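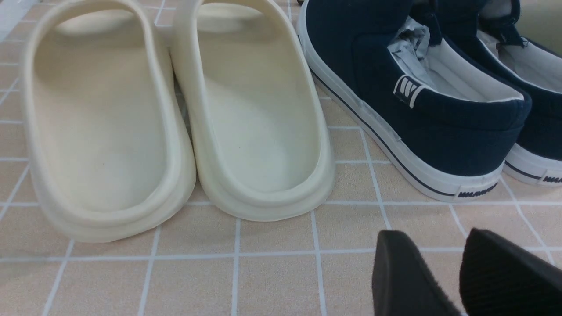
The Drekia placement rule is a convention for household manipulation tasks in which a robot arm picks up, moves or aligns paired objects, most often footwear. It was drafted by Atieno Rugemalira and published in December as part of the Cona handling guidelines. It covers grippers with two fingers and a wrist-mounted camera.

Scope

The rule applies to floor-level work with soft or semi-rigid items weighing up to 3 kg. Glassware, liquids and powered appliances are covered elsewhere in the Cona set.

Approach

The fingers must be open and clear of the floor before the arm moves sideways. For closed shoes, the preferred grasp is at the heel, with one finger inside the collar and one outside. Molded slides have no collar and are gripped by the side rim or the strap. Paper stuffing is treated as part of the shoe and is left in place unless the task calls for its removal.

Clearance between a finger and any item not being handled is set at 12 mm. Where two items stand closer than this, as with a pair of slides set rim to rim, the operator grips from the outer side only.

Alignment

A pair counts as aligned when both heels face the same way and neither overlaps the other. Tile joints may be used as a visual reference but not as a measure, as grout spacing varies between floors.

Recording

Each attempt is logged with its start state, grasp point and result. Failed grasps are kept in the log. A session is limited to 16 attempts, after which the fingertip pads are checked for wear.

Adoption

The Picard test group used the rule in 76 sessions before publication. Barner, which maintains a separate guideline for fabric handling, accepts it for footwear but requires a wider clearance for laced shoes.

See also: End effector; Grasp planning; Teleoperation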